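Tabletop storage: the things you keep asking me

What do you keep in the little cabinet drawer?
Packets, mostly! Mine's light wood with a slim black handle, and I try very hard to stop it turning into a place for old receipts (Shabnam's does, she's given up).

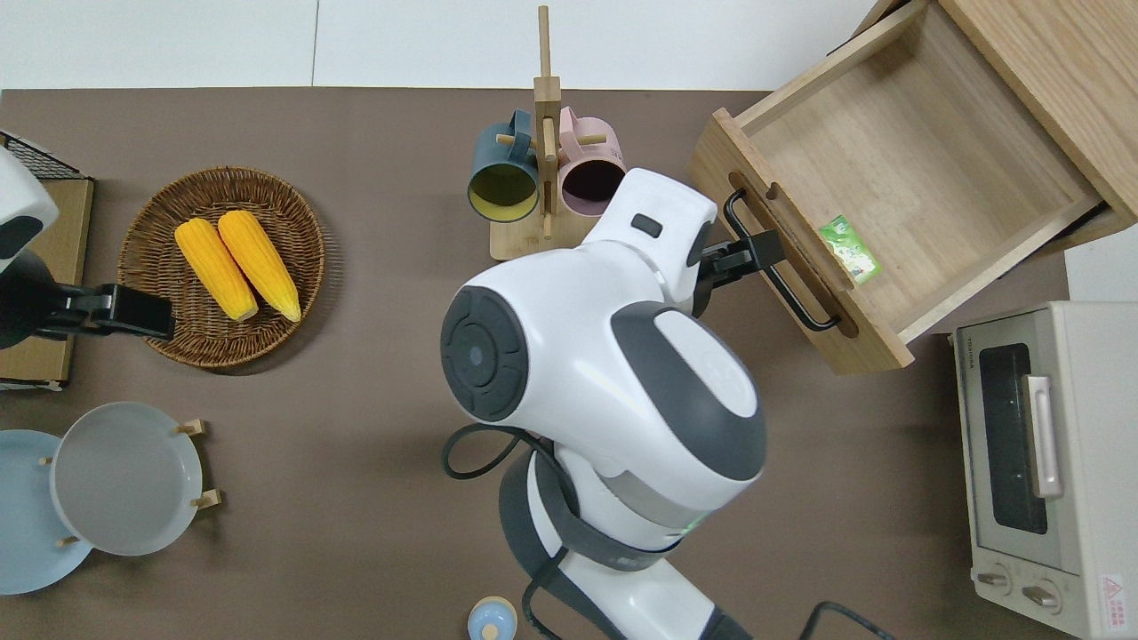 If yours fills up, tip the lot out once a month and only put back what you'd cook with. I do mine over a cup of tea and it takes 8 minutes.

Can corn live in a basket?
For a day or two, yes. I like a shallow wicker one as I can see what needs eating. Any longer and it goes in the fridge, husks on if you've still got them.

Mug tree or hooks?
Mug tree, every time. I rent, so no drilling for me, and it moves when I need to roll pastry.

Do plates really need a rack?
Mine do – I got fed up with lifting a whole stack to reach the bottom one. Stand them on edge and you can just grab the colour you fancy.
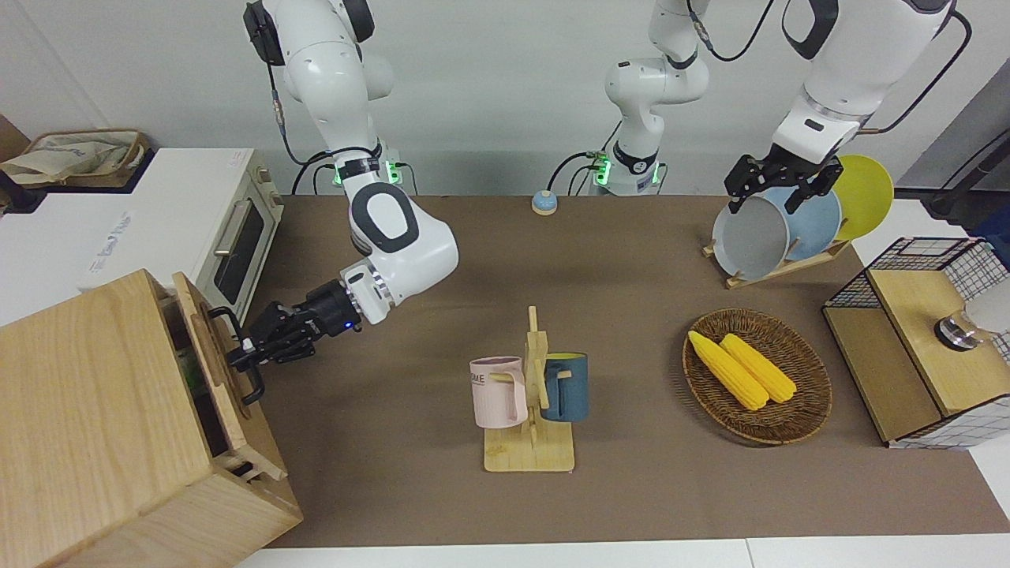
Plate rack, mug tree and corn basket on the brown table.

Where did you get the basket?
A stall in Gosthorpe, back in September. Sorry, I never got a card!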